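People keep telling me a home robot should be built for a nice clear workshop floor first and the living room later. I think that's backwards, and after two years of evenings spent on mine I'm ready to argue about it!

A workshop is easy. Everything's at bench height, the floor is one gray color, and if something gets in the way you kick it aside. You can tune two arms in there until they look brilliant and still have learned nothing useful. 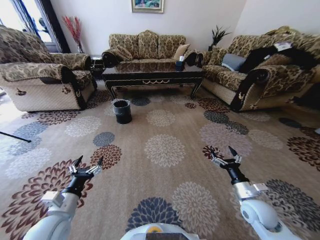 Jamie Clegg

A living room has a patterned carpet, a coffee table with curvy legs, cushions, clothes on the sofa, a little black trash bin standing right out in the open. My vision code hated big flowers on the floor - I must have relabeled more than 300 shots before it stopped seeing objects in them. Poppy Ellwood at our shared shop told me to roll the carpet up. I get it (she's finished 16 builds and I've finished none), but who's going to roll up their carpet for a robot?

So my advice is to get the thing home early, while it's still slow and a bit dumb. Keep the speed down, keep the stop button in your hand, and write down whatever confuses it. My list is at 100 lines now and I wouldn't trade it for a better gripper.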